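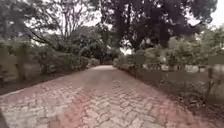

Voltden Rover kit review: four months of garden paths

Posted April 25, 2019 by Mathias Trummer

I've wanted a small outdoor robot for years, and the Voltden Rover is the first kit I've owned that made me want to go outside in lousy weather just to drive it! You get the chassis, four motors, the wheels, a camera on a fixed mount and a control board that comes already flashed. Building it took me one long evening, plus another half hour hunting for a screw under the couch.

Block paving is where I've used it most. Herringbone has joints running every which way, and my old Dallier tracked base used to chatter over them until the video was useless. The Rover just rolls. Path following is good too – it held the middle of a wide red and gray path with hedges on one side and shrubs and rough grass on the other, and I had expected the mix of paver colors to confuse it. Under heavy trees it slows down a little, and I'd like a setting for that.

The lens is wide, so hedges at the sides go soft and bendy, but the middle stays crisp enough to make out the joints. If you mount the camera too far back you'll get a corner of the chassis in your video. Slide it forward one hole.

Battery life was 157 minutes on my best run. The manual is thin (Benedikt Lehner's build notes on the Fuddale forum are much better, read those first), and the charger cable is too short. I paid 300 for mine and would buy it again tomorrow. The bumper add-on is due in July and I've already ordered one.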